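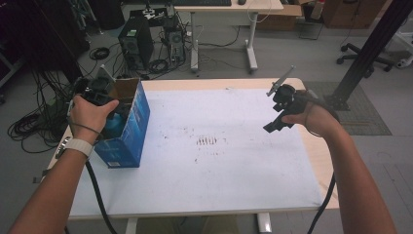

Recording a box-unpacking demonstration with the hand-held grippers, Berkport lab.

Research > Manipulation > Kosus > Questions

Search this site Go Clear

Filed under: learning from demonstration, methods, replies to readers

Kosus: questions we get, and some we ask ourselves

What is Kosus?

A way of training a robot arm to take things out of boxes by recording people doing it. The person holds a gripper in each hand and does the job at a table. The recordings go into a model, and the model is supposed to drive a pair of arms through the same job. The idea of hand-held grippers is not ours. Our part is a filtering step, called Qudah, that decides which stretches of a recording are worth learning from.

Does it work?

Sometimes, and less often than the talk we gave in November may have led you to think. We ran 148 trials on the arms after training with Qudah and 109 of them ended with the object out of the box and on the table. That is close to 74 percent. People have quoted it back to us as if it were a score for unpacking in general. It is a score for one table, one set of boxes and one pair of arms.

How many demonstrations did you use?

500, from 12 people. We would like to say that is enough, but we never trained on a larger set, so we can't tell you where the curve flattens or whether it does.

How much of the result is due to Qudah?

This is the question we would press hardest if it were somebody else's paper. The version without filtering was trained earlier, before we had fixed a timing error between the left and right grippers. We fixed the error, trained the filtered version, and compared the two. Samah Abou Zeid pointed out in a group meeting that we had changed two things and credited one. She was right. Until the unfiltered version is retrained on the corrected recordings, treat the gain as unproven. The figure for it has been taken off the project page.

Why not just drive the robot directly and record that?

Remote driving gives you recordings in the robot's own terms, and for delicate work we still think it is the better choice. It is also slow, and the people we asked to do it got tired and clumsy. With a gripper in the hand a new person is making usable recordings before lunch. The price is that a human wrist does things our arms can't follow. Some perfectly good demonstrations are useless to us for that reason, and we throw them out by hand, which is a form of selection we should have described more clearly.

Are the grippers wireless?

No. A cable runs from each one. We tried a battery version and lost data often enough to go back. Cables do affect how people move – they reach less far and avoid crossing their hands – and we have not measured how much of that ends up in the trained model. Anyone claiming their demonstrations are "natural" while the demonstrator is wired to a desk should be asked about it.

Why cover the table with a white sheet?

It makes objects easy to separate from the background. That also makes the problem easier than it would be in a kitchen or a stockroom. We tried a few runs on a patterned cloth and did not like what we saw, but there were too few for a number. The sheet picks up marks, and we don't replace it every time.

What counts as a failure?

Dropping the object, missing it, or running past the time limit. Moving the box a long way across the table did not count as a failure, provided the object came out. In hindsight that was generous. A stricter rule would lower the score, and we are going back through the video to find out by how much.

Is this the same method as Sekon?

No, though the two get compared. Sekon was our earlier project and used a single gripper. The tasks were different, the scoring was different, and a side-by-side chart would mean very little. Please don't make one.

Can it handle boxes it has not seen before?

We don't know. Every box in the trials also appeared in the recordings, in a different position. Calling that "generalization," as one of our own slides did, was a stretch.

Will you release the recordings?

Yes, including the ones we threw out, with a note on each saying why. The filter code goes out with them. If you rerun the comparison before we do, send us the result whichever way it falls, along with your gripper timing logs.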